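搜索 请输入关键词 热门文章

打印本页 | 用电子邮件发送给朋友

五十多岁搬到一个谁也不认识的镇上,是什么滋味?
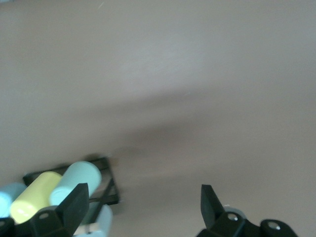

Cremilda Medeiros觉得我问错了人,她说搬家这种事,要问就去问走得最远的那个,她自己不过是从河这边挪到了河那边,连邮递员都没换。她指的是Jucélia Holanda。我把这话转告给Jucélia,她在电话那头笑了好一阵,然后说行啊,你来吧,带点吃的。

于是六月里我开车去了Zollanham。路上我一直在想该怎么开头,结果根本用不着,她一开门就讲起来了,我连鞋都还没换好。

“你先看我这个门,”她说,“关不严的。头一个冬天我拿毛巾塞着,塞了一个冬天。以前在家里,门坏了我喊一声隔壁就有人来。到了这儿我站在门口,喊谁呢?”

她和丈夫Tarcísio Meireles在原来那座城市住了大半辈子,孩子在那儿生的,父母也葬在那儿。两个人都不是爱折腾的人,Jucélia说她年轻时连理发店都不肯换。所以我最想知道的是,到底是哪一天、哪一件事,让他们决定走的。

“没有哪一天。”她给我倒了咖啡(很浓,我喝到第二口心就开始跳),“你们写文章的都想要那么一天。我跟你说,就是小女儿搬出去以后,家里有个房间,门老关着。我每次走过去都觉得该进去拿点什么,进去了又想不起来。这么过了两年吧。后来有天晚上吃饭,Tarcísio说,咱们要不要换个地方住。我说好。然后接着吃饭。”

就这样?

“就这样。鱼还有点咸。”

Tarcísio这时候从后院进来,听见了,说鱼不咸。两个人为那条鱼争了好几分钟,我就坐在旁边喝咖啡。说真的,我自己也搬过一次家,搬之前列了满满一本的利弊,左边一栏右边一栏,写到最后自己都看不懂了,所以听他们这么讲,我心里多少有点嫉妒。

选Zollanham这件事也差不多。他们本来看中的是海边的Orkoto,去住了一个礼拜,风大得Jucélia晚上睡不着。回来的路上绕了远,在Zollanham停下来加油,Tarcísio去付钱,半天没出来。她进去找,发现他正跟柜台后面的人聊番茄。

“聊番茄!他在老家跟楼下住了十几年的人都没聊过天。我当时心里就想,那就这儿吧。”

房子是一位叫Zuleica Andrade的中介带他们看的,看的第一套就买下来了。Zuleica劝过他们再看看,还说这房子朝向不好。Jucélia后来承认她说得对,下午厨房里热得要命。可那天她站在院子里,看见围墙边有一棵歪着长的无花果树,跟她外婆家那棵一样歪,她就什么都听不进去了。

从旧家到新家,里程表上走了3362公里。这个数字Tarcísio记得清清楚楚,因为他出发前特意在本子上抄了一遍,到了又抄一遍,减出来的。本子他还留着,拿给我看,上面还记着每次加油花了多少钱,还有一行写着“J.生气,原因不明”。

“原因很明,”Jucélia说,“他把我的缝纫机送人了,没问我。”

缝纫机的事我得多写几句,她讲这个讲得最久。搬家公司叫Claltus,按箱子收钱,两个人就得拼命减东西。书送掉一半,冬衣送掉一大半,反正新地方暖和(后来发现也没暖和到哪儿去)。一套餐具拆开分给了两个女儿。Tarcísio负责储藏室,他看那台缝纫机上面堆满了旧报纸,觉得她好多年没用了,就给了楼里一个年轻姑娘。

“我是好多年没用了。可那是我妈的。我妈拿它给我做的结婚那天穿的裙子。”她停了一下,“我在车上两天没跟他说话。两天,就我们两个人,坐在一辆车里!你试试看。”

我问那后来怎么和好的。她说没有和好,是车在半路爆了胎,必须得有人说话了。

那个姑娘叫Mirela Pacheco。去年她给Jucélia寄来一个包裹,里面是几块桌布,用那台机器缝的,针脚走得歪歪扭扭。信里说她正在学,缝得不好,请别笑话。Jucélia当然笑话了,打电话过去笑话的,然后一教就教了一个多钟头,隔着电话教人家怎么调底线。现在她们每个月都要通电话。我问她还想不想把机器要回来,她想了想说,想是想的,但要回来她也不会用它,那边好歹还转着。

头一年不好过,这个她没跟我客气。她说最难受的时候是下午四点到六点。在老家,这个钟点是要下楼买面包的,买面包要花一个小时,其中五分钟是买面包。到了Zollanham,面包店走过去很近,店里的人也和气,可是买完就真的买完了,她拎着面包站在街上,天还亮得很。

“我跟女儿打电话都说好,什么都好。挂了电话我就去擦柜子。那一年我们家柜子干净得不得了。”

Tarcísio呢?

“他好得很,他有番茄。”

Tarcísio表示抗议。他说他也有不好过的时候,只是没说。比如他在老家有个修表的,手表停了就拿过去,不用开口,人家知道是哪儿的毛病。到了这里他的表停了,他就让它停着,戴着一只停了的表戴了好几个月。Jucélia看着他,说这个你从来没跟我讲过。他说你也没问过几点。我低头喝咖啡,假装在记笔记。

转机是镇上的合唱团,听起来挺俗的,她自己也这么说。她不会唱歌,到现在也不会。是邻居家的Shaikh太太来敲门,问她家有没有多余的椅子可以借,排练的椅子不够。她就搬了两把过去,搬过去又不好意思放下就走,就坐在自己的椅子上听完了。下个礼拜又搬。搬到第三回,指挥问她是唱高声部还是低声部,她说我是送椅子的。

“现在我站在最后一排,动嘴,不出声。大家都知道。圣诞节演出我还穿了统一的裙子呢!”

我问了一个自己一直想问的问题:要是重来一次,还搬吗?她没马上答,起来去关窗,外面起风了。倒是Tarcísio先开了口,他说他会搬,但会早几年,趁膝盖还好。光那段楼梯,他搬箱子上上下下,到现在右边那只下雨前还疼。

Jucélia坐回来说:“我会搬。但缝纫机我自己管。”

她还说了一件事,我回家以后想了很久。她说前阵子他们回了一趟老家,给外孙过生日,去楼下那家面包店,店里换人了。新来的小伙子问她是不是来旅游的。她说她愣了一下,说是,来玩几天。然后小伙子很热心地给她指路,告诉她哪条街好看,哪家馆子千万别去,她就认认真真听着,还谢了人家。

“哪条街好看我能不知道吗,我在那儿摔断过胳膊。可是他讲得那么高兴,我就让他讲完了。”

难过吗?我问。

“有一点。出来以后Tarcísio问我怎么买了这么久,我说聊天呢。你看,又要一个小时了。”

我走的时候快七点了,她往我车里塞了一袋番茄,说家里实在吃不完,再吃她就要变成番茄了。Tarcísio站在那扇关不严的门旁边,一再跟我讲回去别走高速,走老路,大约多出90公里,但中间有个地方卖的烤鸡很好。我走了老路。烤鸡店没开门。

打印本页 | 用电子邮件发送给朋友

订阅我们的电子报,每月一次,把新的访谈送到您的邮箱。 请输入邮箱地址 订阅

本网站使用Cookie以改善您的浏览体验。继续浏览即表示您同意我们使用Cookie。 接受 了解更多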